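**Re: Seed swap in February**

On seed swap tables, Hường Nông wrote:

> Do we still need packets labelled with the year? Mine are mixed, and I have 12 lots of beans from the Ilunwood plot.

Yes please, year and variety on each one. Beans keep well enough, but parsnip and onion from two years back mostly won't come up, and people ought to know before they sow.
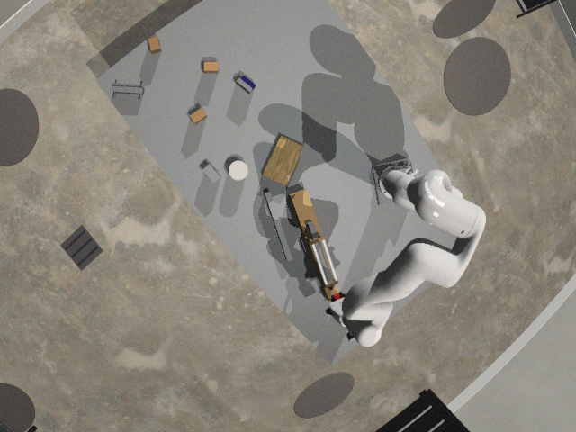

If you're unsure of the year, write "old" on the packet and put it in the free box. Plain envelopes are fine - no freezer bags, as the seed sweats in them.

Doors open at 7. I can take boxes the evening before if anyone is stuck for a lift.

Aarti Bhatt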